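Timothée Tessier
January 13, 2023

OK, grippers thread! A bunch of you asked what's been eating my evenings at the workshop since fall, so I'm going to dump all of it here. Grab a coffee, it's a long one.

1/ The short version: we want a robot arm that can do small, boring kitchen chores. Pick up a cup, put it on a shelf, close a drawer. To teach it, we do the chore ourselves with a gripper in each hand, over and over, and the arm learns from those recordings. The project is called Garow. It was the name of a sandwich place we liked and it stuck.

2/ I love this approach so much. I spent all of last March programming motions by hand, one joint at a time, and got an arm that could knock over a cup in 27 different ways. (I kept a list.) With the hand-held ones you squeeze, the fingers close, and the whole motion is there to learn from.

3/ The fingers are the part I've redone the most. First ones were straight and stiff and they pinched things out sideways like a watermelon seed. Now they bow outward and meet at the tips, and the inside is textured, so there's some bite. Such a small change and it made me stupidly happy.
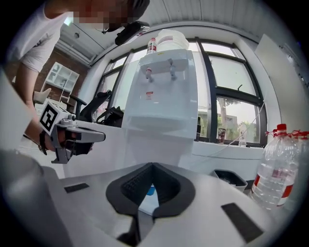

Josiane Ferrand: Are the curved ones printed flat or standing up? Mine split along the layers after a week, right where the bend starts.

4/ Josiane, flat on the side! I had exactly your problem. Standing up, every layer line runs across the bend and it lets go the first time you squeeze hard. On the side, the lines follow the curve. Slower to clean up, but my current pair is at 600 squeezes on the test jig and still going. Also go easy on the infill. Mine got better when I made them softer, which felt wrong the whole time I was doing it.

5/ Next thing people always ask about: the square black-and-white markers. Those are how the software works out where each gripper is and which way it's tilted. One flat marker on the back is fine until you roll your wrist, and then it faces the wall and the track goes to mush. A cube is so much better. Turn your hand however you like and there's usually a face pointing somewhere useful.

6/ Marker tip that cost me a whole evening: matte paper. I printed my first batch on the glossy stuff because it looked sharp, and every ceiling light turned into a white blob right across the pattern. Matte, glued down flat, no bubbles, and leave a white border. Leave the border! I trimmed it off for looks and nothing would detect.

7/ The trigger spring. Oh boy. I tried one from a Brela clamp kit (way too strong, my hand was done after ten minutes) and one out of a dead stapler (too weak, fingers drooped open at an angle). The one I kept is a soft little spring from the Burkon assortment box. If you have that box it's in the bottom row. You want it light enough that you forget it's there.

8/ Weight matters more than I figured, too. My second version came out at 133 grams heavier than the first, all of it up front past the knuckles, and after a few rounds my wrist was making the decisions. I moved what I could back over the hand. You could see it in the curves right away, so much less wobble at the end of a reach.

9/ Two hands is its own sport. With one gripper I felt like a genius. With two, I kept parking the left one in midair and forgetting it existed while the right one did everything. What helped was picking chores where both hands have a job from the first second. Hold and pour, steady and lift, that kind of thing.

10/ And do it slower than you think. I do a task 10 times, stop, look at the tracks, then go again. If I skip the looking part I always regret it. Lost a whole batch once to a marker plate that had come loose by one screw.

11/ Cups are my favorite test object. Cheap, light, and they tell on you right away if the grip is off. Plastic ones, please. I started with my good mug. Moving on.
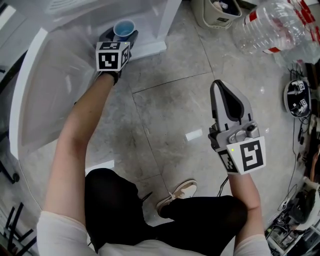 Both grippers out over the tile, blue cup up on the white cabinet.

12/ Stuff I still haven't figured out, and would love help with:

Cables. I've tried clips, tape, a sleeve, running it up the forearm. It still finds something to catch on. If you have a strain relief you like for something that gets waved around all day, tell me!

Finger pads. Textured plastic is good on cups and bad on anything slick. I have a sheet of Royer rubber on the way and I'm going to try thin strips of it first.

Drawers. Pulling a handle with these fingers twists the whole gripper in my hand, and then the arm learns the twist too. I think I need a little hook on one fingertip but I haven't drawn it yet.

13/ For anybody who wants to build a pair: start with one, get the fingers closing evenly, and only then worry about tracking. I did it in the other order and spent two weeks chasing a software bug that was a bent pin.

14/ I'll put the finger files up once I've fixed the hole spacing. It's off by a hair on the left one and I've been filing it by hand every time, so don't copy that part. Josiane, I'll send you mine tonight as is, just bring a file!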